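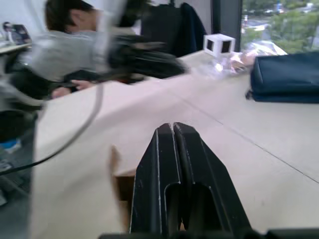 Why do rivers bend even on flat, open ground?

Moving water picks up soil where it runs fast and drops it where it runs slow, so any small wobble in the channel tends to grow into a curve.

Courses > Earth Surface > Rivers > Handout 2

Syllabus | Handouts | Field day | Reading | Contact

Last updated: Dec 14, 2024

Handout 2: Meanders
Notes by Evander Baird, with additions from Sigita Stankevičius

Last time we followed a raindrop downhill and got as far as the valley floor. Now we get to my favorite part of the course, where the slope flattens out and the river starts to wander!

How a bend gets going

Picture a straight ditch dug through soft ground. Leave it alone for a few seasons and it won't stay straight. A root pokes out, or a chunk of bank slumps in, and the current gets nudged to one side. The faster water now leans on one bank and wears it back a little, and the flow swings across to push on the opposite bank farther down. One small nudge has set up the next, and that sets up the one after it.

You don't need an obstacle for this, by the way. Flume studies (tanks where people run water over sand) show bends starting in channels that look perfectly even. Tiny differences in the bed are enough.

What happens inside the bend

Water going around a curve piles up slightly against the outer bank. The surface there stands a bit higher than on the inside, far too little for you to notice from a boat. That extra height presses down and drives the slower water near the bed back toward the inside of the curve. Put the two motions together with the downstream flow and you get a corkscrew, which is called helical flow in the textbook. I love this bit. The river is turning over as it goes, and you can stand on a bridge above it and miss the whole thing.

The corkscrew carries sand and gravel toward the inner bank, where the water is shallow and slack, and leaves it there. Over time it builds a gently sloping beach, the point bar. The outer side is cut steep, and we call that the cut bank. Deep water hugs the cut bank, so that's where you'll find the pool (and usually the people fishing).

Terms for the quiz sheet

Thalweg: the line joining the deepest points along the channel. It swings from side to side even where the banks look straight.
Riffle: the shallow, choppy stretch between one bend and the next.
Point bar: the deposit on the inside of a bend.
Cut bank: the steep, worn bank on the outside.
Sinuosity: channel length divided by straight-line valley distance.

Worked sum

On the Clernier below Skirberg, we walked one reach along the channel in July and got 290 meters. The straight line between the same two points was 200 meters. Divide the first by the second and you get a sinuosity of 1.45. Many books start calling a river meandering at 1.5, so our reach just misses, though Sigita points out that the cutoff is only a convention and the river has all the right features. She's right, and please say so in your answer if it comes up.

When a loop gets cut

Bends grow sideways and also creep down the valley. Sometimes two neighboring cut banks eat toward each other until only a thin neck of land is left. A flood can break through, and the river takes the shorter, steeper way. The ends of the old loop silt up first and close off a curved lake, the oxbow. Later it fills with mud and reeds and turns into a damp, crescent-shaped hollow. Old maps are wonderful for this. Lay the older Plodura parish sheet next to the new one and look at the boundary east of the Sutherland farm: it still follows a loop the river has left behind.

Banks matter too. Clay and tree roots hold a bank together and slow everything down. Loose sand gives way easily, and with plenty of it a river may split into many shallow threads, which is braiding, the subject of the next handout.

Before next class

Read the section on point bars, starting on page 163. Sketch a cross section through one bend, label both banks, and mark the thalweg. Pencil is fine. Bring the sketch with you, as we'll be swapping them.

Previous | Next | Back to handouts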